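The heating engineer at Studum has been balancing radiator circuits in Stendville for most of her working life, and she dislikes the word "balancing". In her view it leads customers to expect every radiator in a building to run at the same temperature.

"What we set is flow," she said. "Each radiator should get the flow it needs for the heat loss of its room. Two identical radiators on the same landing can need different settings, and the householder assumes one of them is wrong."

Studum took over maintenance of the Brirkico estate when the previous contract lapsed. The estate has 729 flats served by a shared boiler house, with a pair of pumps feeding risers in each block. Complaints had followed the same pattern every winter. Ground-floor flats nearest the pumps were too warm, and residents opened their windows. Top-floor flats at the far end of the circuit were cold until mid-morning.

The usual response had been to raise the flow temperature. The engineer regards this as an expensive way of treating a distribution fault. "If the far radiator isn't getting the water, hotter water helps it slightly and overheats everyone else. The return comes back hotter as well, so the boilers stop condensing. You pay twice for that."

Her first visit was spent on drawings and valve records. The drawings showed a regulating valve at the foot of every riser. On site, several of these had been left fully open, and the handwheels on others had been removed and not replaced. No settings had been recorded after the original commissioning.

"A regulating valve left fully open is just a piece of pipe," she said. "Somebody probably opened it to clear an air lock and meant to go back."

The method Studum used is a proportional one, and she described it as slow but reliable. All the valves are opened and the system is vented. Strainers are cleaned before any reading is taken. The flow through each riser is then measured as a percentage of its design value, and the riser with the lowest percentage becomes the reference. The others are throttled in turn until they match it. Only then is the total flow adjusted at the pump.

Strainers were a recurring theme in the conversation. One basket in the second block held enough black sludge to halve the flow by itself. She sent a sample of the water for analysis and had the circuit flushed and dosed with inhibitor before the work went further.

"People want to start with the valves. If the strainer is blocked you are measuring the strainer. I have seen a whole block set up around a dirty basket, and when it was cleaned every reading was useless."

Inside the flats, thermostatic valves presented a separate difficulty. Many had been fitted behind curtains or boxed in by shelving, so the sensing head registered the warm pocket around the radiator and closed early. In those rooms the engineer specified remote sensors on a short capillary, fixed to the wall at light-switch height. Heads that had seized were replaced, and the lockshield at the other end of the radiator was set and its position written down. 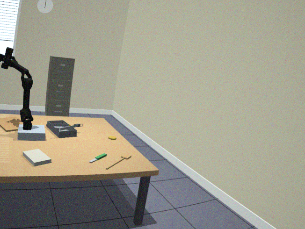

She is firm on the matter of written records. Each riser cupboard now contains a laminated card listing the valve size, the number of turns open, the measured pressure drop and the calculated flow. The same figures are held at the Studum office.

"The card matters more than the spreadsheet. A fitter called out at 2 in the morning is not going to log in to anything. He will look on the back of the door."

The pumps were left until last. They had been running at fixed speed, and the differential pressure across the index circuit was well above what it required. With the risers set, the control was changed to hold a constant pressure at the far end, measured by a sensor in the top-floor plant cupboard of the Ng block. Noise complaints from the lower flats stopped within the month, which she attributes to the valves no longer having to close against excess pressure.

Asked about savings, she declined to give a percentage. One heating season is too short, she said, and the previous winter was mild. She would discuss return temperature, which has dropped far enough for the boilers to condense through most of the day.

The remaining work concerns hot water. Each riser also carries a secondary return, and the layout of these pipes does not match the drawings in 5 places. She intends to trace them in July, when the heating is off and the cupboards are cool enough to work in.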